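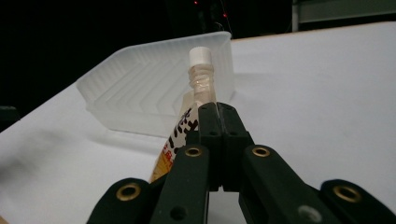
## Chapter 2: Saying the Thing

Modupe Ogunleye once drafted a text to her boyfriend that ran to 600 words. She cut it to 300, then to 100, and what she finally sent was "ok." He took it to mean ok. They argued about this for most of January.

Most of us have written the 600-word version at some point. It tends to live in a notes app, under a title like "groceries," and it explains with great care what we need from another person, who will never read it. In this chapter we look at the gap between that draft and the "ok." We will call it the *unsent remainder*, a term borrowed from Aitana Toledo's course notes, where it is spelled three different ways.

Chapter 1 dealt with knowing what you want. Students often assume the rest is delivery. Then they try it out loud, at eleven at night, with someone who is brushing their teeth.

We begin with requests, which sound simple. "Could you call me when you're running late?" is a request. "It must be nice to lose track of time" is weather. Orestis Kyriakidis, whose interviews with couples in Costberg supply many of our cases, found people who had exchanged only weather for years and were fairly fond of each other. They were also tired.

Later sections take up timing, the apology that contains a second complaint, and the friend who hears everything you should be telling your partner. Candela Nieto's case, which closes the chapter, involves all of these and a shared car.

**Before you read on:** Write down one thing you have hinted at more than once this month. Use a single sentence, with no "just" in it. Keep the page, as you will need it for Section 2.3.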